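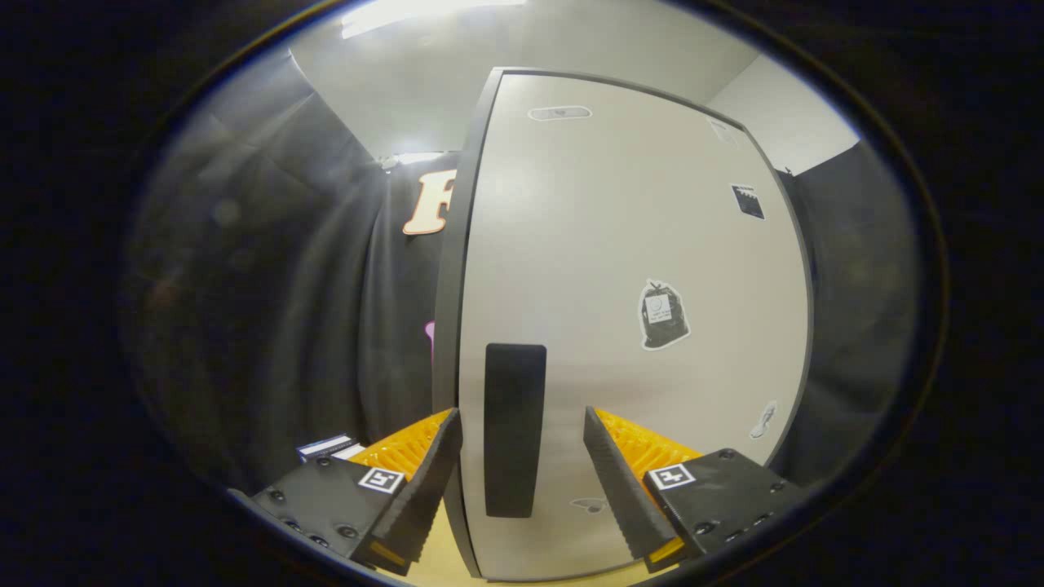 ## About Garnum Tea

Garnum started as two shelves in the back of my aunt's fabric shop in Ballarat, and if you'd told me then that we'd one day have 634 tins on the wall and a proper front door of our own, I'd have laughed and put the kettle on. I'm Wekesa Tanui, and I grew up in a house where tea was boiled with milk in a big dented pot, so of course the first thing I ever blended was a strong, malty black that could stand up to it. We call it **Tesska**, and it's still our favourite colour in the cup — a deep, coppery red.

These days there are nine of us, and between us we look after 13 house blends (my mum would like it known that she named Cludisora, our lemon myrtle and green). We buy in small lots, taste everything together at 10 in the morning, and argue quite cheerfully about steeping times.

### Come and have a cuppa

The tasting bench is open whenever the shop is, and you're welcome to sit as long as you like. In winter we run evening classes on brewing, flavour and the long history of spiced tea, with Tawfik biscuits on the side — do book early for those, the room only seats a small crowd! Bring a friend, or bring your own mug if you're fussy about mugs. Plenty of our regulars are.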